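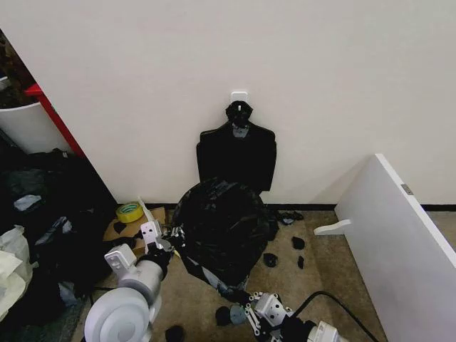
She moved her workwear out of the bedroom in December. All of it, in one evening, and most of it is black so there was no sorting by color to do. She runs a small alterations and costume repair business called Ayaaba from a back corner of her place in Pederport, and when we talked the corner was still mid-clearout. One hook on a bare wall. A big black garbage bag open underneath it, scraps on the carpet. "The bag is for what's past saving," she said. "I was strict for an hour and then I got soft."

I asked why a stick-on hook and not a rail. Rent, mostly. "I'm not allowed to drill. I had a rail from Lanow, the freestanding kind, and I just loaded it till it leaned." The hook gets one thing at a time, she said. Whatever she is wearing next or fixing next. Everthing else is either in the pile or it's gone.

The pile, then. Big, dark, up against the corner. She calls it the waiting room. Clothes from her own closet, a few bags, pieces she took in for a theater group and never billed for.

"People think black is easy. You can't find anything! You pull on a sleeve and it's a pant leg."

She keeps yellow tape on the floor nearby for closing up boxes, and flattens the cardboard when she's between runs to the donation place.
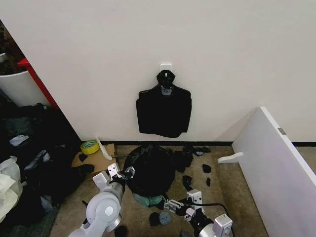

The bucket system

Borrowed from her old job at Holtosero, a uniform supplier, where she spent two years in returns. Small loads. Fill a bucket, deal with the bucket, stop. No second bucket until the first one's empty. "If I look at the whole heap I go make a sandwich." A bucket takes her 60 minutes on a good night, she said, longer if there are buckles or straps to unpick.

She doesn't own a label maker, doesnt want one. Keeps a notebook. Last entry when I saw it was number 1395, which goes back to her first paid hem. 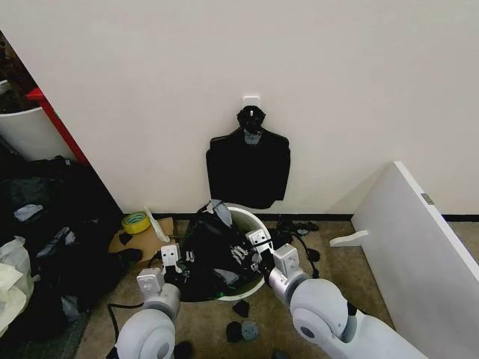
What does she do with the pieces she can't decide on?

They go back on the hook overnight. If she hasn't thought about wearing it by breakfast, it goes in the donation box.

She admitted the rule bends. A vest has been up there more than once. Sentimental, bad zipper, she'll get to it. Same with socks, she keeps the singles in the bottom of the bucket until last in case the other one turns up in the heap.

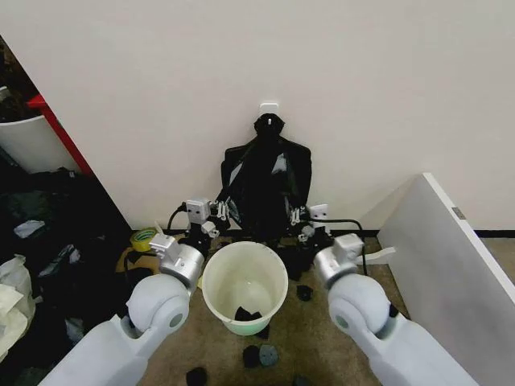 Sometimes it does turn up. Mostly not, and then the single gets cut up for polishing rags. Next job is the carpet, which she wants cleaned before she puts a cutting table in. Then a proper shelf, if the landlord answers his email. I asked if she'd be done by spring and she laughed and went back to folding.

Posted Jan 23, 2018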